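Bed folding

Bed folding is the practice of folding clean laundry on top of a made bed, using the mattress as a work surface in place of a table or counter. A plain, stretched sheet makes the best base, and a heap of cloth dropped on it is the usual starting point.
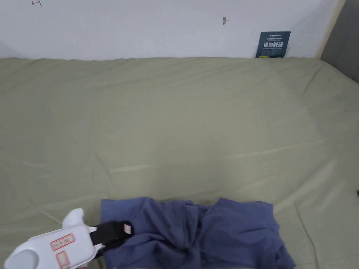

Surface and setting

The great joy of the bed is its size! Even a modest mattress gives room to spread a shirt flat with both sleeves out, and the height spares the knees. A fitted sheet pulled tight is favored over a quilt — quilting ridges print themselves into soft cotton and throw off the fold lines.

Method

A bunched item is first opened by finding a hem or shoulder seam and shaking it loose. In the Wandham fold, the sides are turned in to the middle and the length is brought up in 3 equal parts. The Grorkum fold ends in a tight roll instead, a wonderful choice for shallow drawers.

History

Household writer Sobia Janjua described the practice in her booklet The Flat Bed, which lists 59 folds, 13 of them for T-shirts alone. Ovidiu Buzatu later added a delightful chapter on twisted sleeves.

See also

Ironing blanket
Linen closet
Zotcombe roll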